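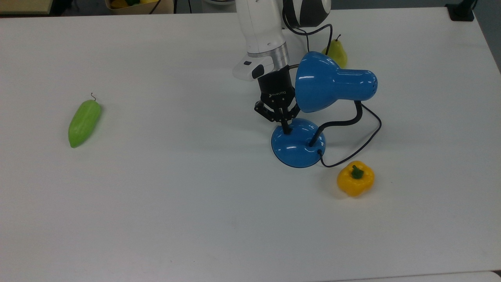
My district gives each of us one visiting day a year, and I almost never use mine. Writing sub plans for second grade takes longer than teaching second grade. But our team is changing how we run small groups next fall, and the open day at Wemley Elementary was in May, when my own class was mostly done with testing. So I wrote the plans, left two copies on my desk, and drove over.

Wemley is a K-5 school with 800 students. It sits behind the Ametepe branch library and shares a parking lot with it, which fills up early. I ended up on the street by the ball field and walked back. Sign-in was at the front office, where they gave each visitor a sticky name tag, a map and a schedule. There were 17 of us, mostly classroom teachers, with a few reading specialists and one principal. We were split by grade level and told we could stay in a room as long as we liked if we stood at the back and didn't talk to the kids during a lesson.

I started in a second grade room at 8:30. The teacher was Wumpini Atinga, who has been at the school for eight years. Her morning meeting was short. Greeting, calendar, one question to share with a partner, and then the kids went to their first group without being called by table. The groups were posted on a pocket chart by the door with name cards. She moves the cards after school so the students check it on their way in.

She runs four groups of 20 minutes. One is with her, one is independent reading, one is word work, and one is writing. I have tried the same four and mine fall apart at the changes. Hers took under a minute each time I watched. She plays the same short piece of music, and when it stops they are supposed to be sitting. A few were not. She waited, didn't say anything, and started when they were down.

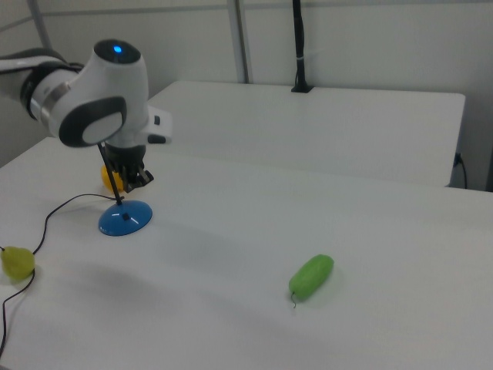 The word work tubs were the part I copied down most carefully. Each one has a single activity in it that stays the same all week, with a direction card taped inside the lid. She told me later that she used to put out three choices per tub and the kids spent the whole time choosing. The words change by group, but the activity doesn't, so she only has to teach it on the first day. When a tub is finished, the student writes one sentence using a word from it in a composition book. She collects the books from one group a day. I have been collecting all of mine at once and then not reading them.

After recess I went upstairs to see a fourth grade math block. The school uses a program called Nilten for math, which I hadn't seen before. The lesson was on comparing fractions. It opened with a warm-up problem on the board, and the students worked alone before they were allowed to talk. The workbook pages had a lot of white space, and I liked that. The teacher said the unit tests are long and she cuts them down. She also said the games that come with it wear out fast unless you laminate them, and that the homework pages are hard for families to follow.

Lunch was in the library. We had sandwiches and a question session with the literacy coach. Most of the questions were about time. She said they protect the morning block by moving assemblies to the afternoon, and that it took two years to get everyone to agree to it. Somebody asked about kids who get pulled for services during groups. Her answer was that they keep one shared schedule on the office computer and specialists have to pull during word work or independent reading, never during teacher group. I would like this at my school and I don't know who I would ask.

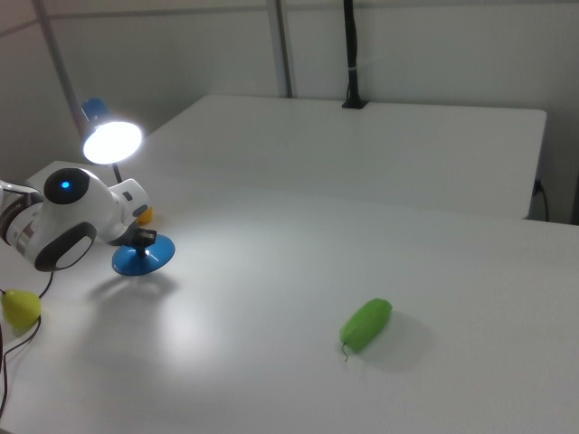
Robot arm over the white table, with a desk lamp behind it.

I wrote up my notes that night and then did nothing with them until now. Today is 20 Aug 2024 and I've been in my room all morning setting up. So far I have the pocket chart by the door, one activity in each tub, and direction cards for half of them. I still need to pick the music. The math notes went to our fourth grade team, who may want to visit next spring. Wemley's office takes sign-ups by phone, and they ask for your grade level when you call.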